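How to Clear Off a Flat Surface and Keep It That Way

By Soledad Villalba
9 May 2023

Every home has one surface that collects things. In mine it was the dining table, which for most of last August held a dead printer, two kinds of tape, a bag of bags, and a birthday card for a person whose birthday is in March. We ate on the couch. I have cleared that table many times since and kept it clear once, so I'm going to describe the once.

What you need

A box big enough to be annoying
A trash bag
A damp cloth
4 sticky notes and a pen
One free hour, or two half hours you were going to waste anyway

Step 1. Put everything in the box

Everything. Don't sort as you go. Sorting as you go is how you end up on the floor reading the manual for a Felia rice cooker you gave away in the move. If it's on the table, it goes in the box. Living plants and open drinks are excused.

Step 2. Wipe the table

Do it now, while you can reach all of it. Jam rings come up with warm water and patience. If you find something that won't come up, put a trivet on it and call it the trivet's spot.

Step 3. Sort the box somewhere else

Carry the box to a bed. A bed has a deadline, and at eleven at night you will make decisions you couldn't make at noon. Write one word on each sticky note: Trash, Elsewhere, Paper, Here. Make four piles.

The Here pile should be small. Mine had keys, the checkbook, sunglasses, and the mail that really does need an answer. Pens don't count as Here. Pens will come back on their own.

Step 4. Give the Here pile a container

I use baskets. They look like you meant it, and they set a limit: when the basket is full, something has to leave. Shallow is better than deep. I once bought a deep one from Flandeva and lost a library book in it for six months. 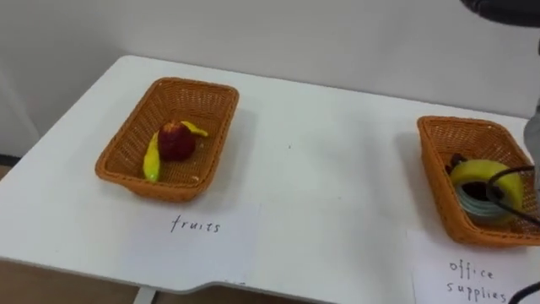

Two woven baskets on a white table. Low sides keep you honest.

Put one near the door side of the table for things going out and one at the other end for things that came in. Swap them if your household is left-handed or stubborn. Skip the lids. A lid is a second table, and you know what happens to tables.

Step 5. Deal with the paper

Most of the Paper pile is recycling with your name on it. Open it standing up, next to the bin. Keep tax papers, anything with a signature, and the Bravo warranty card if you still own the Bravo. Let the coupons go.

Step 6. Empty the baskets once a week

Pick a regular chore and attach it to that. I do mine while the pasta boils. If a thing has sat there for 6 weeks, it lives in the Elsewhere pile now, whatever it tells you.

As for the dead printer, it's in the hall closet. I'll write about the closet when I can open the door.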